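Forum > Software > Bahnplanung und Greifen
Thema: Planer findet in der Kiste keine Lösung, sobald Teile nah an der Wand liegen
Seite 1 von 1

kistenblick
Hallo zusammen,
ich habe hier einen KUKA mit Greifer über einer grauen Kiste mit schrägen Wänden. Gemischte Teile, alles durcheinander: Ball, Becher, Flasche und so weiter. Die Greifposen kommen aus der Punktwolke, die Bahn rechnet der Planer aus Stindeo. In der Mitte der Kiste läuft das ordentlich. Sobald ein Teil an der Wand liegt, bekomme ich fast immer "no valid path", obwohl man mit bloßem Auge sieht, dass der Greifer da hinkommt.

Eckdaten:
Zeitlimit Planer: 400 ms
Kollisionsmodell Kiste: fünf Quader
Kollisionsmodell Greifer: konvexe Hülle aus dem CAD
Kabel am Handgelenk: nicht modelliert

Zeitlimit hochsetzen habe ich probiert, bringt nichts. Hat jemand eine Idee?

Tobel_9
Fünf Quader bei schrägen Wänden? Wie hast du die gesetzt, senkrecht?

kistenblick
Ja, senkrecht, an der Unterkante der Wand ausgerichtet. Die Kiste ist oben weiter als unten, ich dachte, damit bin ich auf der sicheren Seite.

Tobel_9
Damit sperrst du dir rundherum einen Keil, der in Wirklichkeit frei ist. Gerade da will dein Greifer aber rein, wenn er schräg von innen nach außen greift. Nimm ein Mesh der Kiste, oder kipp die Quader um den Wandwinkel. Zweiteres rechnet schneller.

nullraum
Das wird nicht reichen. Die konvexe Hülle vom Greifer ist das größere Problem. Die schließt alles zwischen den Fingern mit ein, also kollidiert er formal schon mit dem Teil, das er greifen soll. Vermutlich hast du das Zielteil aus der Prüfung genommen, die Nachbarn aber nicht. An der Wand liegen die Teile enger, deshalb fällt es dir dort auf.

kistenblick
Stimmt, nur das Zielteil ist ausgenommen. Die Nachbarn sind als Voxel drin.

plan_b_plus
Würde ich so lassen. Wenn du die Nachbarn rausnimmst, fährst du irgendwann mit dem Finger voll in eine Flasche.

nullraum
Von Rausnehmen hat keiner geredet. Hülle zerlegen: Grundkörper, linker Finger, rechter Finger. Das sind drei konvexe Körper, und der Platz dazwischen ist wieder frei. Bei Tilladero ist ein Werkzeug dafür dabei, geht aber auch von Hand in zehn Minuten.

plan_b_plus
Drei reichen nur, wenn die Öffnungsweite fest ist. Wenn der Greifer vor dem Anfahren unterschiedlich weit aufmacht, müssen die Finger als bewegte Gelenke ins Modell. Sonst prüfst du gegen eine Stellung, die es gar nicht gibt.

kistenblick
Öffnungsweite ist variabel, kommt aus der Greifpose. Im Modell stehen die Finger immer ganz offen.

plan_b_plus
Na dann.

feldbus_franse
Zwischenfrage: Kabel nicht modelliert, ernsthaft? Bei einem Schlauchpaket, das über dem Handgelenk einen Bogen macht, kommst du mit Drehungen der letzten Achse ganz schnell an die Kistenkante. Der Planer weiß davon nichts und nimmt die Lösung mit der verdrehten Hand gern.

Tobel_9
Kabel modelliert doch kein Mensch sauber. Die sind beweglich.

feldbus_franse
Sauber nicht. Eine Kapsel um den Bereich, in dem der Bogen sich aufhält, und die an das vorletzte Glied hängen. Zusätzlich den Bereich der letzten Achse im Planer einschränken. Wir machen das an allen Zellen so, in der Steuerung stehen die vollen Grenzen und im Planer engere.

nullraum
Mit der Achsgrenze bin ich einverstanden. Die Kapsel halte ich in dem Fall für falsch. Der Fragesteller findet jetzt schon keine Bahn, und dann kommt noch ein dickes Hindernis an die Hand. Erst die Geometrie in Ordnung bringen, dann messen, dann über die Kapsel reden.

feldbus_franse
Und bis dahin reißt er sich die Leitung ab. Reihenfolge ist Geschmackssache, ich würde mit dem anfangen, was kaputtgehen kann.

kistenblick
Danke euch. Zwischenstand:

1. Quader an den Wänden gekippt.
2. Greifer in drei Körper zerlegt, Finger als Gelenke, Öffnungsweite wird vor der Planung gesetzt.
3. Letzte Achse im Planer eingeschränkt.
4. Kapsel noch nicht.

Gerechnet habe ich auf den aufgezeichneten Szenen, nur Planung, keine Fahrt. Vorher gab es bei Teilen an der Wand kaum eine Lösung, jetzt bei 86 Prozent. Zeitlimit ist gleich geblieben.

Tobel_9
Na also, die Wände.

nullraum
Oder der Greifer. Hast du das einzeln gerechnet?

kistenblick
Ja, habe ich gerade nachgeholt. Nur gekippte Wände: etwas besser, aber nicht viel. Nur zerlegter Greifer: deutlich besser. Beides zusammen ist der Wert von oben.

Tobel_9
Ok, nehme ich zurück. Hätte ich andersrum erwartet.

voxelmax
Was ist mit dem Rest, der immer noch scheitert? Ich tippe auf durchsichtige Teile. Bei uns streut die Tiefenkamera an solchen Bechern so, dass Voxel mitten in der Luft stehen. Dann ist der Greifer von Geisterhindernissen umgeben und der Planer gibt zu Recht auf.

kistenblick
Kann gut sein, durchscheinende Sachen habe ich mehrere dabei. Wie filterst du das?

voxelmax
Voxel mit weniger als 7 belegten Nachbarn fliegen raus. Grob, hilft aber gegen einzelne Ausreißer. Gegen ganze Wolken hilft es nicht, dafür nehmen wir mehrere Ansichten und behalten nur, was in mindestens zweien auftaucht.

plan_b_plus
Vorsicht mit dem Nachbarfilter, der frisst dir auch dünne Kanten. Becherrand weg, Finger fährt in den Becherrand. Lieber die Auflösung feiner stellen und gar nicht filtern.

voxelmax
Feiner heißt bei gleichem Rauschen mehr Geister, das macht es schlimmer. Haben wir getestet.

plan_b_plus
Kommt auf die Kamera an. Bei uns mit dem Plalholm-Treiber war es umgekehrt, der glättet allerdings intern schon.

voxelmax
Dann filterst du doch, nur eine Stufe früher.

kistenblick
Ich probiere beides und schreibe, was rauskommt. Noch eine Frage zum Abrücken: Nach dem Greifen lasse ich die Hand gerade nach oben fahren, in Weltkoordinaten. Macht ihr das auch so, wenn die Hand schräg steht?

Tobel_9
Ja, immer senkrecht hoch.

nullraum
An der Wand nicht. Erst ein kurzes Stück entlang der Anfahrrichtung zurück, dann hoch. Bei einem länglichen Teil, das schräg liegt, musst du außerdem das gegriffene Teil ans Werkzeug hängen, bevor du die Abrückbahn prüfst. Sonst prüfst du nur die leere Hand.

kistenblick
Das gegriffene Teil hänge ich bisher erst nach dem Abrücken an. Wird geändert. Weil per PN nach dem Aufbau gefragt wurde, hänge ich noch ein Foto an.
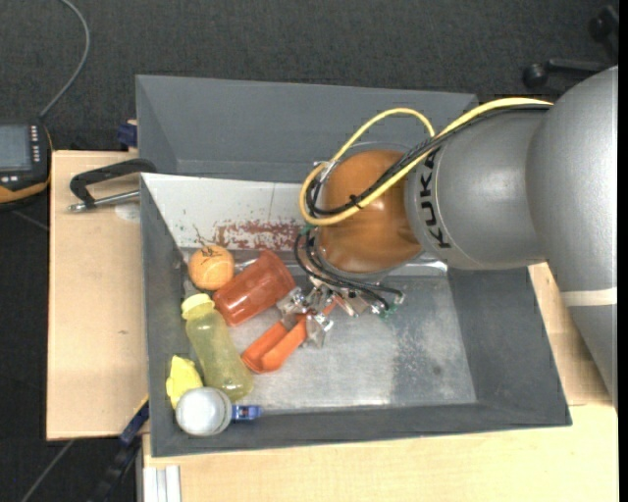
Anhang von kistenblick: Greifer am orangen Teil, links daneben Becher und Ball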